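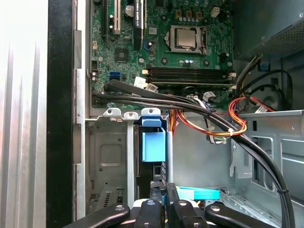

Fig. 2-1. Gripper fingers below the blue drive latch, inside an open tower.

Home | Guides | Planning | Parts | Downloads | Contact
November, by Oleksandra Pasichnyk

Section 2. Working out what to buy for a computer teardown cell

I'm assuming you've read Section 1 and you know which job you want the arm to do. Mine was pulling hard drives out of desktop towers, so that's what I use all the way through. Swap in your own part and most of the steps still hold.

1. Write down the one part you're going after and everything that sits close to it. For a drive that means the cage, the latch, the power cables and whatever else gets draped across the opening. I did this on the back of a Brendano packing slip and it's still taped inside my binder.

2. Open several cases by hand before you ask anyone for a quote. Pull the drive yourself and notice where your fingers go. If you have to push a cable bundle aside, the gripper will have to deal with it too, and that's a longer conversation with your supplier.

3. Count what you have. My first batch was 206 towers, and knowing that number changed the budget completely — I'd been pricing parts as if I had a dozen.

Note: Keep different models on separate lines. A latch that moves over by an inch is a new program as far as your schedule is concerned.

4. Measure your table with a case lying flat on it, then add room for a parts tray and for the arm's base. Everybody forgets the tray (I did!). The drive needs somewhere to go as soon as it's out, and the arm needs space to swing over there without bumping the tower.
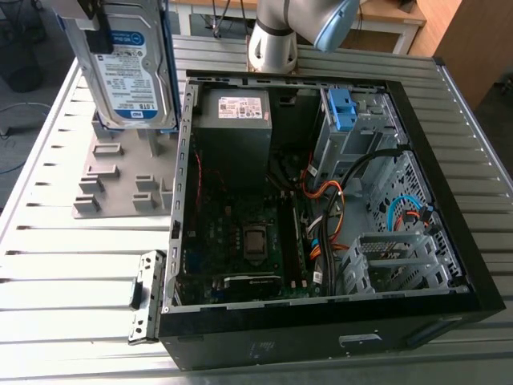 Oleksandra Pasichnyk

5. Get the table priced separately from the arm. A slotted aluminum top costs more than a plain one, but you can bolt things down and move them later, and you will be moving them later. I had Zakharchenko quote both ways and the line items were much easier to argue with.

6. Set aside money for fixtures. I put in $200 for the first round of trays and holders and then another $200 for the second round, when I knew what I'd gotten wrong. If you print your own, count the filament and count your evenings.

7. Choose the gripper after the fixtures, even if the salesperson wants to start there. Ask for the width across the fingers and the bulk of the body behind them. The Fludia sheet I was sent only listed the fingertip opening, so I had to write back for the rest.

Caution: Power off, unplug the tower and keep your hands out of the case any time the arm is enabled. Do your measuring with the arm stopped.

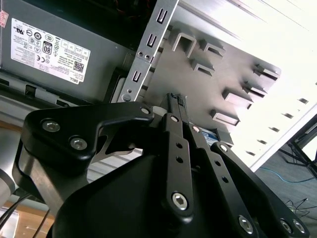
Fig. 2-2. Gripper up close at the drive-cage panel, Dell power supply at left.

8. Add a reserve. Mine was $3,000, kept on its own row in the Sosisia worksheet so I wouldn't quietly spend it on a nicer table. It went to replacement fingers, a longer cable and a second wrist camera bracket.

9. Decide where the teach pendant will hang before the electrician comes. You want to reach the red stop button from where you stand to load cases, and you want the screen at eye level. 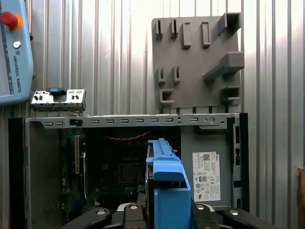 While you're thinking about reach, look at the wall space too. Upright holders free up the table, but the arm has to get to every one of them, so ask for a reach drawing that shows the back row and the far corner. I got mine for free just by asking.

10. Put the whole list in order of delivery time and send out the slowest item first. Then go on to Section 3, which covers bolting down the base.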